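Archiv durchsuchen Suchbegriff eingeben Suchen Erweiterte Suche

Betreff: Re: [Skoltengate-Küche] Besteckkästen und Stäbchen

Hallo zusammen,

ich antworte einmal gesammelt, weil zum Thema inzwischen mehrere Nachrichten gekommen sind.

Am Montag um 9:40 Uhr stand in der Liste:

> Können wir die Stäbchen bitte wieder getrennt vom restlichen
> Besteck aufbewahren? In der Schublade unter der Theke liegt
> alles durcheinander, und ich habe gestern vor dem Essen
> eine Viertelstunde lang Paare gesucht. Die Löffel liegen
> meistens ganz hinten. Gibt es die Kästen von früher noch,
> oder sind die beim Umzug weggekommen?

Die Kästen gibt es noch. Sie waren in dem Karton mit der Aufschrift »Milance«, der seit dem Umzug ungeöffnet im Flur stand. Darin lagen außerdem die Untersetzer und der Dosenöffner, den wir im Juni neu gekauft haben. Den zweiten Dosenöffner lege ich zum Verschenken in den Flur.

Einen der Kästen habe ich auf dem runden Tisch mit der lila Decke ausprobiert. Es ist der cremegelbe aus Kunststoff mit dem Reliefmuster vorne und der Trennwand in der Mitte. Mein Vorschlag wäre: Stäbchen links, alles andere rechts. In die Schublade passt er stehend nicht hinein, er müsste also auf dem Tisch oder auf der Theke bleiben. Ich bin für den Tisch, dort greift man beim Decken ohnehin als Erstes hin.

Die Stäbchen sortiert man am besten im Liegen. Die braunen aus Holz und die schwarzen mit dem goldenen Abschnitt sollten nicht gemischt werden, sonst hat am Ende wieder jemand zwei verschiedene in der Hand. 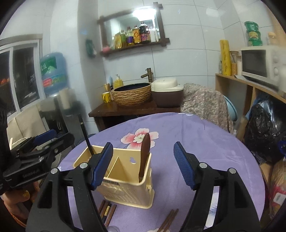
Was noch zu klären ist

1. Einzelne Stäbchen. Wer zu Hause noch welche von uns hat, bringt sie bitte mit. Reste ohne Partner sammle ich in einem Glas und werfe sie erst weg, wenn sich nach ein paar Wochen nichts dazu gefunden hat.

2. Spülen. Holzstäbchen bitte von Hand, kurz und ohne Einweichen. Nach dem Abtrocknen noch eine Weile auf dem Geschirrtuch liegen lassen und erst dann in den Kasten stellen. Auch der Kasten selbst muss ab und zu ausgewaschen werden, in den Ecken unten sammeln sich Krümel.

3. Nachkaufen. Bei Fisora gibt es einfache Holzstäbchen im Bündel, bei Pichon einzelne Paare, die mir besser gefallen, aber deutlich mehr kosten. Ich würde abwarten, bis Punkt 1 erledigt ist. In der Küchenkasse sind noch 13 Euro, große Sprünge gehen damit nicht.

4. Tischdecke. Die mit den Blumen bleibt vorerst drauf. Bitte keine heißen Töpfe direkt darauf abstellen – die Untersetzer sind ja jetzt wieder da und liegen in der oberen Schublade.

Wenn bis zum nächsten gemeinsamen Essen kein Einwand kommt, machen wir es so. Die Schublade räume ich vorher noch aus.

Viele Grüße aus der Skoltengate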